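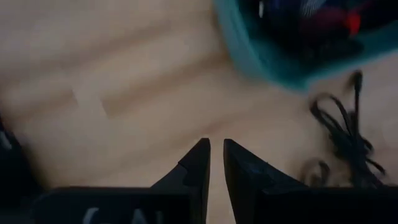 Clause 6

The clause ran to one sentence, and Hui-mei Wan had read it enough times to hate the comma in it. *The operator shall ensure, the work area is clear of loose items.*

"The loose items are the job," she said.

The man from Sanix had driven up that morning with the good-practice binder under his arm. He looked at the table. Two arms, one basket, cords everywhere.

"Clear of other loose items," he said.

"Then it should say other."

He wrote something down. She doubted it was "other". 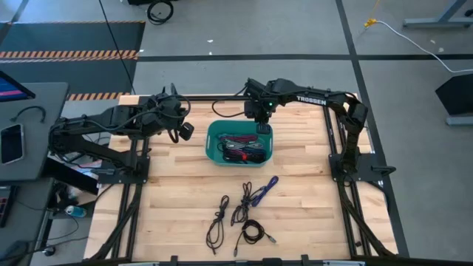 What Overgaard Wanted

Overgaard wanted a certificate. Head office had seen one framed in the lobby at Dokano and come home jealous. It cost 200 hours of paperwork, and as far as Hui-mei could tell it certified that the paperwork had been done.

"Sites that adopt the standard report 81 per cent fewer stoppages," the man offered.

"Report to who?"

"To us."

She let that sit. Behind her somebody's phone buzzed on a desk and stopped. 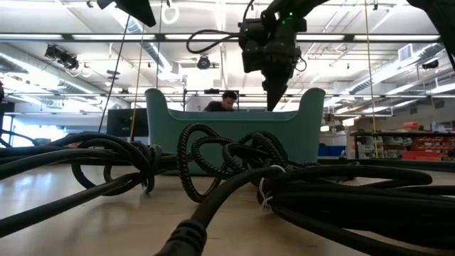

Clause 11 was the one she might have defended, if anyone had asked. It said a person should keep their eyes on the task while the arms were powered, and it had plainly been written by someone who had once been hurt. No percentages, no comma. She looked across at the dark-haired operator behind the green bin, head down, the black tip of the gripper pointing at the rim, and wondered whether that counted as watching the task or only as being near it. The binder had no view on the matter.

"Is that compliant?" she asked.

The man turned to the index. He was still turning pages when she went to put the kettle on.

Filed under: Short Fiction, Work & Machines

Recent stories
The Fadolano Audit
100 Metres of Fence
Night Shift at the Cannery
A Favour for the Neighbour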